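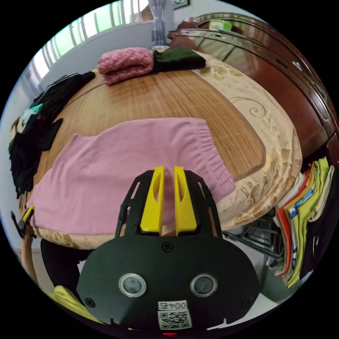 Trinar H2 Hand-Held Gripper -- Good Practice and Compliance Sheet

Product overview
The Trinar H2 is a two-finger hand-held gripper for recording household handling work: folding, sorting, putting away. It is sold as a single unit or as a matched pair. This page covers the rules of use that apply to every H2 in service. For wiring and charging, see the Murileck dock page.

Who this page applies to
Anyone who records with an H2 under a Sirkau site license, in a private home or in a test room. Site leads should keep a printed copy with the kit.

Before each session
Check both fingers for cracks, chips and looseness at the base. A finger that moves sideways when the grip is closed must be replaced before work starts.
Wipe the sensor windows with a dry lint-free cloth. Do not use glass cleaner.
Read the unit number on the label and write it in the session log. A unit with a missing or torn label is out of service until a new one is issued.
Tie back long hair and remove rings and bracelets.

Working with clothing and bedding
Grip knitwear at a hem or a seam where possible. Loose knits can snag on the finger slots -- open the grip fully before pulling away.
Check garments for pins, hard buttons and full pockets.
Do not lift more than one folded blanket at a time. The rated load is 15 newtons at the fingertips, and a heavy blanket will exceed it if it catches on something.
Keep the space around your feet clear of fabric. Stop and move it by hand if it builds up.

Privacy in homes
Written consent is needed from every adult living at the address. Mail, screens, medicine labels and family photos are to be covered or taken out of the room first. Recordings that show a face are set aside for review and are not to be shared until cleared.

Session limits
20 minutes of continuous use, followed by a break of at least five minutes. Change hands after the break if the work allows it.

Inspection and service
Finger pads: replace after 100 sessions or at the first sign of wear.
Full inspection: every August, by Trinar or by Tsuchiya service.
Do not open the mounting plate. Units with disturbed screws are not covered by the warranty.

Spare parts
Finger set, two pieces, part 151
Replacement label, supplied on request with proof of unit number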